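Zokine 手持示教夹爪 Riswood 系列

首页 > 产品 > 示教与数据采集 > 手持示教夹爪

产品概述
规格参数
使用方法
常见问题
下载与支持

产品概述

Zokine Riswood 是一款手持式示教夹爪。操作者握住手柄,像平常用手干活一样完成一项任务,夹爪记录腕部视角的画面、指端开合量和末端位姿。记录好的示教可以导入训练流程,用于机械臂端的同构夹爪。

采集时不需要机械臂在场,也不需要主从臂或遥操作台。一个人带一只夹爪和一个背包就可以到现场工作,适合住家、门店、仓库等不方便搬运机械臂的地方。需要遥操作的用户请参阅 Given 遥操作套件页面,两者输出的数据格式相同,可以混合使用。

适用任务

叠放衣物、整理床铺、收拾桌面、开关抽屉和柜门、取放餐具、装袋、分拣小件物品。

不适用于:拧紧螺丝一类需要大扭矩的操作;接触明火、热锅或带电部件的操作;需要五指分别动作的操作。

主要特点

连杆平行开合
两指由连杆带动,开合过程中指面角度变化小,夹薄布和夹厚布时手感接近。连杆铰接处用金属销固定,可以单独更换。

可更换指垫
指垫为软质材料,出厂时装在夹爪上,包装内另附 3 副备件。指垫磨损后表面发亮,夹布时容易打滑,此时应更换。更换时先松开指背的固定螺钉,再将旧指垫向外抽出。左右指垫不能互换,背面有标记。

腕部广角相机
相机固定在夹爪后上方,指端、被夹物体和前方环境同时进入画面。镜头为固定焦距,无须调焦。镜头支架出厂时已经标定,请勿拆卸。支架受过撞击时,需按说明书第 3 章重新标定。

与机械臂端同构
Riswood 机械臂版的手指、连杆和相机位置与手持版一致。手持采集的画面与机械臂执行时的画面视角相同,训练时不需要另做视角转换。

规格参数

型号:Riswood 手持版
最大开口:83 mm
整机质量:536 g(不含线缆)
手指数量:2
开合方式:手动扳机,弹簧回位
记录内容:腕部视频、开合量、末端位姿、时间戳
供电与数据:单根线缆连接背包内的记录单元
握持方式:左手、右手均可
清洁方式:微湿软布擦拭,指垫可拆下水洗

以上参数如有调整,以随机附带的说明书为准。

床面织物示教

布料没有固定形状,每次抓起来的样子都不一样,是手持示教用得较多的一类任务。

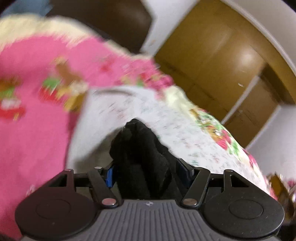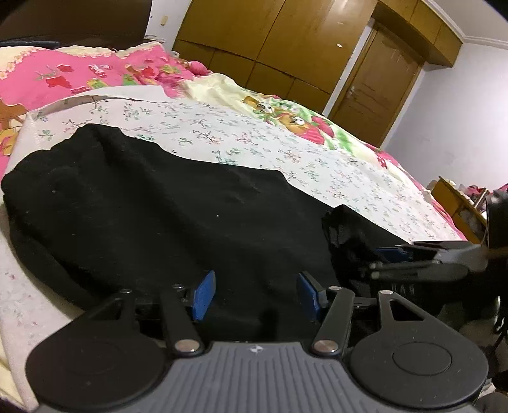 卧室床面上的黑色织物,手持夹爪视角。

使用方法

1. 连接与开机
将线缆插入记录单元,听到卡扣声后再开机。指示灯由闪烁变为常亮后,空夹几次,确认屏幕上的开合量跟着变化。开合量不归零时,在菜单中选择“手指归零”,松开扳机等待提示。

2. 建立场地地图
开始示教前,手持夹爪在作业区域内缓慢走动,让相机看到家具、墙角和门框等不会移动的物体。大面积白墙和反光的柜门特征较少,应把周围有纹理的部分也拍进去。地图建立后,采集期间尽量不要搬动家具。

3. 录制示教
按一次侧键开始,再按一次结束。每段示教只做一项完整的任务,从手指张开、离开物体的姿态开始,到松开物体并退开为止。中途夹空可以重新夹,不必停止录制,这类片段对训练有用。物体掉到地上或者有人走进作业区域时,应结束本段并标为作废。

4. 处理布料时的注意事项
从布料隆起或有褶的地方下夹,比从平整处下夹容易夹住。
夹住后先提起一小段,再做横向移动。
颜色深的布料放在浅色床单上录制,边缘比较清楚。深色叠在深色上时,请打开补光。
不要用另一只手帮忙。双手任务请使用两只夹爪,并在设置中选择“双臂模式”。
移动速度以画面不明显拖影为准。甩动、抖开布料时拖影难以避免,可以保留,但不要整段都这样录。

5. 检查与导出
每段录完后,记录单元会给出位姿跟踪结果,分为“正常”“部分丢失”和“丢失”。部分丢失的片段可以在导出软件中裁剪,丢失的片段应重录。导出前请填写任务名称和操作者编号,任务名称使用动词开头,例如“叠黑色上衣”“铺平床单”。

在住家采集前,请先征得住户同意,收起证件、照片和药品等私人物品。导出软件带有人脸和文字遮挡功能,默认开启。

包装清单

手持夹爪 1 只
记录单元 1 台
连接线缆 1 根
备用指垫 3 副
标定板 1 张
内六角扳手 1 把
收纳箱 1 个
说明书(中文、英文)

背包和补光灯为选配件,需另行订购。

常见问题

手持采集的数据能用在别的机械臂上吗?
可以,前提是机械臂末端装有 Riswood 机械臂版夹爪。机械臂的工作范围应能覆盖示教中的动作,超出范围的片段会在导入时列出。

一项任务需要录多少段?
与任务和物体的变化程度有关。布料类任务的起始状态差别大,需要的段数比取放硬物多。建议先录一小批,训练后看机械臂在哪一步出错,再针对那一步补录。

指垫沾了棉絮怎么办?
用胶带粘除,或拆下水洗后晾干。不要使用酒精,会使表面变硬。

可以把夹爪直接装到机械臂上吗?
不可以。手持版没有电机,请选购机械臂版。

长时间使用手腕酸怎么办?
把握把转到斜向档位,并安排两名操作者轮换。握把松紧带的位置可以调整,调整后不需要重新标定。

下载与支持

说明书(PDF)
导出软件
机械臂版三维模型
示教数据格式说明

指垫、销轴和线缆可在配件页面单独订购。维修请联系 Amarasinghe 服务中心,寄送前请填写返修单,并将整机装入原配收纳箱。采集方案和现场培训请联系应用工程师 Shanthi Sultana。

相关产品

Riswood 机械臂版夹爪
Given 遥操作套件
Zokine 记录单元扩展电池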